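Good handling practice for hand-held gripper work: second progress report, Clillville site
Prepared for the Kolow program office, March 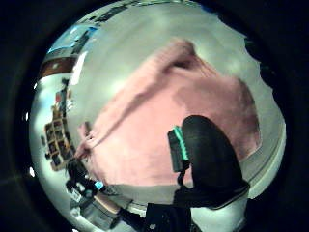 We're really pleased with how this quarter went. The draft code of practice now has 27 clauses, up from 3 in the first report, and the Clillville operators have worked under all of them for a full month. They had plenty to say, and most of it was useful!

The best change is to the pre-shift check. Operators now confirm glove fit, strap tension and cable slack before picking up the tool, then sign the sheet. Of 81 sessions logged, 46 followed the new check, and the sign-off sheets for those are complete.

Clause 14 (soft goods) took the longest. Our first wording told people to stop whenever fabric covered the fingers, and that had them stopping constantly. The Brzozowska lab suggested a stop rule tied to loss of grip, and it reads much better. We've also added a privacy clause covering screens and personal items in shared rooms.

Still open: the colour coding for storage labels, and whether rest breaks belong in the code or in Esa's site rules. We favour the code. Draft 3 goes to Esa for comment in April.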